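How to request your school district's incident records

Parents often hear about fights, lockdowns and confiscated items secondhand. Most districts keep written logs of these events, and in most states you can ask to see them. The steps are the same whether your child is in a small elementary school or a high school of 2,000. 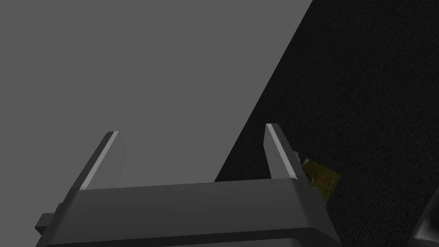 Before you write anything, check the district website for a page called "public records" or "open records." It should name a records officer. If it doesn't, call the main office and ask who handles requests. Get a name and an email address.

Step 1. Pick a narrow time period

A request for "everything on safety" will be slow and may be refused. Ask for one school and one semester. When Marijke Verbruggen asked the Prullthorpe district for all discipline emails, the search came back with 3,614 pages and a copying bill. She cut it down to the monthly incident log from February on and paid nothing.

Step 2. Name the record you want

Useful terms are "incident log," "safety drill record" and "visitor log." Student names will be blacked out. You can still see the date, the type of incident and what the school did.

Step 3. Send it in writing

Keep it short. Wording like this works:

"Under the state public records law, I request the incident log for Prullthorpe Middle School from February 1 through the end of the school year. Electronic copies are fine. Please tell me the cost before filling this request if it will be over $60."

Save a copy and note the day you sent it.

Step 4. Follow up

Look up your state's deadline. If it passes, reply to your original email so the dates stay together. Ask for a delivery date, and be polite about it. The clerk may be handling requests for every building in the district.

Step 5. Read the reply carefully

If pages are withheld, the letter should say which part of the law applies. You can usually appeal to the superintendent or a state office. Check the appeal deadline first, as it can be short.

If you plan to bring the records to a board meeting, sign up to speak ahead of time and bring printed copies for the members.

Updated 16th October by Cor Van Beek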